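By Hermenegildo Becerra
June issue

We use cookies to improve your visit. By continuing to browse, you accept our cookie policy.

The Long Life of a Lending Library

The Rillholm Subscription Library opened in 1806 in two rented rooms above a grain merchant. Its founders paid a yearly fee, agreed on a list of books, and drew lots for the right to borrow them first. The original ledger survives. It records sermons, travel accounts, a manual on the care of orchards, and a long dispute over a missing atlas.

The library passed into public ownership several generations later, and its purpose widened accordingly. Fees were abolished. A children's room was added on the ground floor, and evening hours were introduced for those employed at the mills. The building on Apaza Street, which remains the main branch, was designed with tall north windows so that readers could work without lamps for most of the day.

Lending today extends well beyond books. The Hukulard branch began circulating household and study items in 2000, beginning with sewing machines and folding tables. The present catalog includes measuring tools, musical instruments, drawing supplies and seed packets. Loans run for 21 days and may be renewed once if no other reader has placed a hold.

Demand has changed the work of the staff. A returned novel can be back on the shelf within minutes, while a returned sewing machine must be inspected, cleaned and tested before it goes out again. The library has rearranged its back rooms to suit, with long tables for sorting and a separate cupboard for items awaiting repair. Smaller goods are checked against a printed contents list.

A zippered pouch in bright orange fabric is easily found on a pale wood table, and the library favors strong colors when it buys cases and bags for its smaller sets. 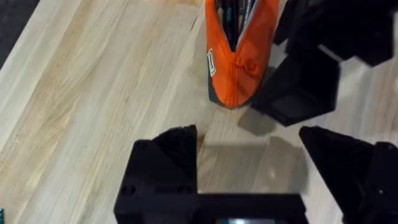
Keeping the Old Collection

The founding collection presents a different set of duties. Almost half of the first volumes are still held, and many have been rebound more than once. They are kept in a closed room at Apaza Street and may be consulted by appointment until 4 in the afternoon. Readers are asked to bring pencils and to leave coats and drinks at the desk.

A new catalog system, Ditik, has brought the old and new holdings into a single index for the first time. Entries from the handwritten ledger were copied with their original spelling, and a modern title was added where one could be established. Family historians have made particular use of the borrower records, which give trades and street names as well as signatures.

The trustees expect to complete repairs to the north windows before winter. The reading room will remain open during the work, although some desks will be moved to the children's floor. The atlas has never been recovered, and its entry in the ledger is still marked as on loan.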